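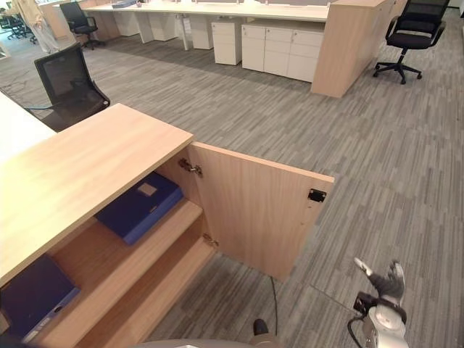 Ekance Statement Kit review: $22 for a complaint you could write yourself
By Hawi Endale

The Ekance Statement Kit promises to turn a bad encounter with a store guard, a hotel manager or a police officer into "a complaint they have to read." Those are the words on the sleeve. I have filed complaints of this kind, and helped relatives file theirs, and no sleeve can make anyone read anything. But the kit has been passed around a lot in Eltgate since January, when the city changed its discrimination complaint form, and people keep asking me if it's worth the money.

What $22 buys you is a printed workbook, a pad of witness sheets, a wallet card and a login for a website called Masine, where you type everything up and get back a finished PDF. The login lasts one year. The workbook can't be refilled, although there's a blank set of the main pages on the site if you hunt under Account and then Extras.

I tried it on a real case. Henok Belay was stopped in the lobby of a downtown hotel while waiting for his brother, who was a paying guest. He was asked for a room key, then for ID, then told to wait outside. Other people were sitting in the same lobby and weren't asked for either. He says so, anyway, and so does his brother, who came down partway through. The hotel says its staff check everyone in the evening. I don't know who will be believed, and the kit can't settle that. Henok agreed to let me watch him fill it in at his kitchen table.

The workbook

This is the best part. It runs 11 pages and starts with the time, the place and the exact words used, before it asks how you felt or why you think it happened. That order is right. People who are angry tend to start with the conclusion, and an investigator will go looking for the sentence where somebody said something. Henok had told me the story before, and he still remembered a new detail on the second page: the clerk had phoned someone before she walked over to him.

There's a good prompt about security video, too. It tells you to write to the business right away, name the camera if you saw one, and ask that the footage be kept. It includes a sample letter, short and polite. I would have liked a warning that a business may simply ignore a letter from a member of the public. The kit makes it sound as if sending one locks the tape in a vault.

Then the quality drops. Three pages go to a "impact wheel" you are supposed to color in, with slices for sleep, work, family and so on. Henok looked at it for a while and turned the page. If you want to claim for harm, you need dates, doctor visits and missed shifts, and those get a single box at the bottom. The paper is thin as well. Gel pen bled through to the back on every page we used.

The witness sheets

Fine, mostly. Each one has room for a name, a phone number, what the person saw and where they were standing. I like the line asking if the witness knows you, which is the first thing the other side will bring up. The pad's weak spot is the signature block, where the wording says the witness "swears" the account is true. Swears to whom? Nobody is there to take an oath. Henok's brother balked at it, and I told him to cross the word out and write "states." A legal clinic would have caught that in five minutes, and it makes me wonder if one was ever asked. The sleeve says "developed with advocates." I wrote to Ekance to ask which ones and got a reply thanking me for my interest.

The Masine website

I'd skip it. You retype what you wrote in the workbook, and the main story box stops you at 2,000 characters. There's no counter, so you find out when the page refuses to save. Henok lost a paragraph that way. A limit can be a good thing — plenty of complaints are far too long — but tell people before they start typing.

The PDF looks official, and I'm not sure that helps. It has a gray banner and a case number across the top. The case number is Ekance's own. It means nothing to the city, the police review board or the hotel, and I can easily picture someone calling an agency, reading it out and being told there's no such case. Henok assumed his complaint had been filed when the number came up on the screen. It hadn't. The line saying "you must submit this document yourself" is on the last page, in small type, under the copyright notice. I think that is the worst thing about the whole product. Complaints have deadlines, and a person who believes they've filed may let one go by.

I also read the privacy page. Ekance keeps your statement for as long as you have an account and may use "de-identified narratives" to improve its services. Taking out a name doesn't do much when the story has a hotel, a date and a lobby in it. You can opt out by email. I did, and the confirmation took 2 days.

What else you could do

The city form is free. It's ugly, and question four is confusing, but it goes straight to the office that will handle it. The Ríos Center runs a walk-in evening where someone will sit down with you and read your draft, also free, though the wait can be long. A plain notebook handles the rest. Write down what was said, who was there and what time it was. Do it the same night if you can manage it, and keep the first version even if you later fix a mistake in it.

I'd buy the workbook alone at half the price. Ekance doesn't sell it alone.

Good: sensible order of questions, sample letter on video, useful witness prompts.

Bad: meaningless case number, hidden filing notice, vague privacy terms, thin paper, retyping.

Henok sent in the city form, with his workbook pages copied and stapled behind it and the PDF left out. He has a letter saying it was received. The hotel has yet to answer his request about the video, and I'll add a note to this review if it does.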